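4. House rules for handling small valuables

4.1 Why we wrote our own

I'll admit I didn't set out to write rules. When we started the Winodska trials I assumed somebody had already done it, and that I'd be able to download a tidy document, put our logo on the front and get on with the work I wanted to do. I spent most of October looking. There is plenty of guidance on keeping people safe around a moving arm, and we follow it, but I found very little about how to keep the things being handled safe. If you're sorting bolts that hardly matters. If you're sorting jewellery it matters a great deal, and the sort of slip that would be shrugged off on a parts line can leave you with a stretched link or a scratched face that somebody has to pay for.

So what follows is home-made. It grew out of arguments at the bench, a handful of mistakes (mostly mine) and a lot of crossing out. We call it the Plalstead list, and the version I describe is the fifth. I don't claim it is complete. I do think it's usable, and I'd sooner put a usable list in front of other labs now than sit on it until it's perfect!

4.2 Before the arm moves

The first group of rules covers the table and everything on it. The work surface has to be plain and pale, with no pattern, and wiped down at the start of each session. We tried a dark cloth early on because it looked smarter, and chains kept snagging in the weave. A hard, matt top is better for the camera too -- shiny tops gave us a second, ghostly necklace under every real one.

Every item gets written down before it goes out, including the ones nobody plans to touch. This is the rule people grumble about most, and I grumbled as well. But a jewellery box is full of places for things to hide, and if you haven't recorded what was in the compartments at the start you can't say at the end whether the robot left them alone. We note loose pieces, pieces already in the box, and packaging. Packaging counts! Clear plastic is dreadful for depth sensing, and a scrap of it next to a ring changes how hard that ring is to pick up, so it belongs in the record like anything else.

Lids are either fully open or fully shut at the start of a trial. A half-open lid is a moving obstacle, and the planner we use (Pisatar, see Section 3) treats it as fixed. If the box has a ribbon or a strap holding the lid, the strap goes into the no-touch map as well as the lid itself. We left straps out of the first two versions of the list, on the grounds that they're soft and couldn't do any harm, and then watched a fingertip hook one and drag the whole box across the table.
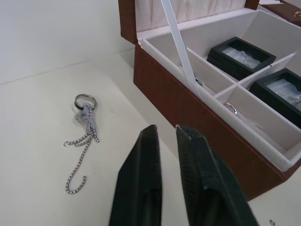
The same goes for anything that drapes. A chain is the worst thing I've ever asked a robot to pick up, worse than wet fruit, and the rule we settled on is that a chain touching another item is treated as one object with that item until the operator says otherwise. That sounds fussy. What it does in practice is stop the arm from lifting a ring and bringing a whole tangle up with it, swinging, over an open box. If the operator wants them parted, that is a separate task with its own speed limit and its own line in the log.

4.3 While the arm is moving

We hold the approach speed down to 5 millimetres per second for the last stretch above the table. It's painfully slow to watch. I've had visitors ask if the thing had crashed. The fingers must be open before they come down to working height, and they must not close until they've stopped moving downwards, which rules out the quick scooping grasps that look so good in demonstration videos.

Grip force gets a ceiling as well. We don't give a single figure for it, as a solid band and a fine link want very different treatment, so the list asks for a ceiling per item, set by hand and written next to the item's entry. If there's no entry, there's no grasp. Chong, our logging tool, refuses to start a trial when the field is blank, and I'd recommend building that sort of refusal in wherever you can. Good intentions wear thin by teatime.

Anything small enough to slip between the fingertips is left to a person. A bead or a jump ring can be flicked a surprisingly long way by a rubbing finger, and I have spent more of my working life than I'd like on my knees with a torch.

4.4 How well people kept to the list

Across 500 trials run under version five, we logged 2830 separate checks, and 72 of those were marked as missed or done late. Most of the misses were in the first group, the dull one, and the commonest by a long way was not writing down what was already inside the box. Lapses while the arm was moving were rarer, I think mainly because the software catches them. I wouldn't read that as people being careful.

I should be plain about the limits here. The checks were marked by the same people who were meant to be following them, and someone in a hurry may well tick a box they haven't earned. We also only worked with one style of gripper, two straight fingers, so the rule about open fingers at working height may need rewording for suction cups or anything with a soft palm. The chain rule I'd expect to carry over as it stands. Section 5 goes through the misses group by group, starting with the inventory ones.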